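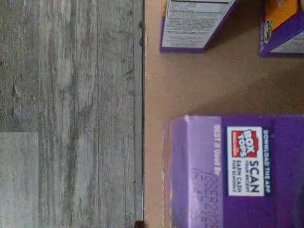
Collecting shelf demos: same layout every time, or change it?
Forum: Data and Training

jurville_lab
Hello all. We are gathering demonstrations for a shelf task, grasping boxes of snacks with one arm. Until now we have 488 episodes. My question is about variety. Wayne Tunstall, my supervisor, wants the boxes squared up before each episode, so that the policy first learns the grasp well. I would prefer to disturb the boxes a little from the beginning. Who has compared the two?
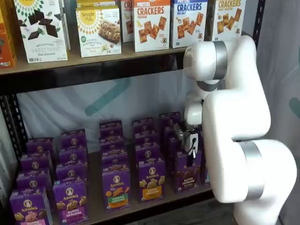

The arm among the Annie's boxes on the lower shelf.

k_zonus
Disturb them. We squared everything for our first 100 episodes and the policy learned the positions by heart. When a box was two fingers to the left, it closed on air.

mrewi
I do not agree with k_zonus, or only by half. If you have few episodes and a lot of variety, you get a policy which is bad everywhere. At Janstead we did fixed positions first, then small shifts, then turned boxes. We kept the three sets in separate folders so we could mix them later in any proportion.
Maxine Rewi

jurville_lab
Thank you both. Maxine, how big were your small shifts?

mrewi
Half a box width at most. And write down the layout for each episode, even if only as a letter. We did not do it in July and I regret it until today.
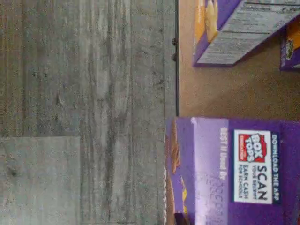 Re: Collecting shelf demos (page 2)

quinlan_ops
A different point. Packages of one brand in one color are difficult for any instruction like "take the chocolate one". The purple is the same, and the flavor is only a band on the front. If your camera sees mainly side panels and small print, the policy has nothing to choose with. Which view do you feed to it?

jurville_lab
Two views, one of them close to the boxes. The text in the close view is soft. "Bunny Grahams" I can read in some images, the nutrition panel never. I did not think about the flavor problem, because for now our instruction is only "pick a box".

k_zonus
Then do not write the flavor in the labels either — you will need to relabel later, but wrong flavor labels are worse than none.

quinlan_ops
Here I disagree. Write it at collection time, when the operator can look at the shelf. We relabeled 1,269 episodes from video and it took the whole month. Many we had to throw away.

k_zonus
Fair, if your operators are careful. Ours were typing the same word all afternoon.

jurville_lab
I looked again at our episodes this evening, with all your comments beside me. The front row is easier to name than I feared, when the front panel is turned to the camera.

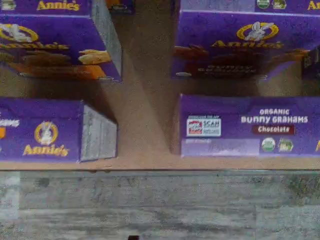
The rows behind are harder, since the product lettering becomes dark there. So my plan is to write the flavor only for the box that is grasped, and to put "unknown" when the operator is not sure. For the layout I will follow Maxine and use letters, with A for squared and B for shifted. Wayne agrees to one part of B if A stays the bigger part.

mrewi
Good plan. Also keep the failed grasps, in their own folder.

k_zonus
Still too much A for my taste. Please post the success rates when you have them, for both layouts.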